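The repair café will not save your toaster

Every second Saturday the hall behind the Trurside library fills up with people carrying broken things. Lamps, mostly. Then kettles, chairs with a wobble, a sewing machine that belonged to somebody's aunt. The sign out front promises that nothing needs to go to the tip. I have been going for most of a year and I have my doubts about that sign.

I should say I like the place. The tea is strong, and the people with the screwdrivers know what they're doing. My trouble is with the claims that have grown up beside it. The council newsletter calls the repair café a cornerstone of its waste plan. A flyer from the Bastby branch says it has kept 700 items out of landfill. Kept them out for how long? I asked, and was told they don't ring people up afterwards to check. Fair enough, but then the number is a count of things that left the building.

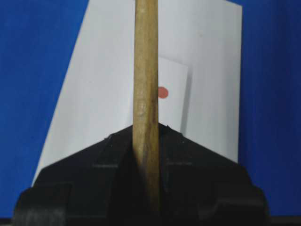

My own record is mixed. A reading lamp came home working and still works. The toaster was pronounced fixed at morning tea and tripped the safety switch by dinner. I took it back twice. On the third visit Bernd Albers turned it over, showed me the riveted base and told me the maker had never meant anyone to get in there. He was polite about it. He also suggested I buy a better toaster.

You won't find that part on the flyer. A good share of what comes through the door was built to be thrown out, and no amount of neighbourly goodwill changes the price of a heating element you can't buy separately. Haberkorn, the hardware shop on the corner, used to carry a wall of spares. It now has one rack, and half of that is vacuum bags.

Furniture is a different story, and here I'll give ground. Wood forgives you. A chair rung that has come loose can be cleaned up, glued and clamped overnight, and if the joint is sound it may outlive the person sitting on it. I watched Imke Janssen spend a whole morning on one kitchen chair, scraping out old glue that some earlier optimist had poured in by the spoonful. She wouldn't be hurried. She also wouldn't put a screw in it, though the owner asked her to, more than once.

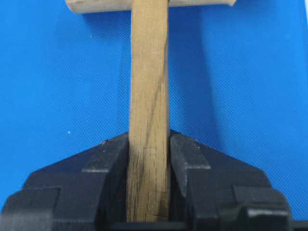
Edmund Laskowska thinks I'm measuring the wrong thing altogether. The toaster doesn't matter much, he told me, and neither does the tally. What matters is that a kid of 11 sees the back come off a radio and learns that it does come off. He reckons half the people in the queue could do the job themselves if anyone had ever handed them the tool.

Maybe. I'd find it easier to believe if the kids were the ones holding the screwdriver. On the mornings I've been there, most owners sat across the table and scrolled through their phones until they were told it was done.

The Brodport café, a 35-minute drive away, has a rule about this: you help or you go to the back of the line. Attendance dropped when it came in – I'm told it hasn't recovered – and yet it's the one I'd send a friend to. The council has said it will look at funding for all three again in December. I hope it pays for the glue and the clamps, and leaves the landfill figure off the sign until someone has checked it.

Related stories
Who buys the spare parts now?
Library hours: what the new roster means
The case for the boring toaster
Hard rubbish day, street by street

Get our free weekly newsletter. You can unsubscribe at any time.

Last updated: October 10, 2023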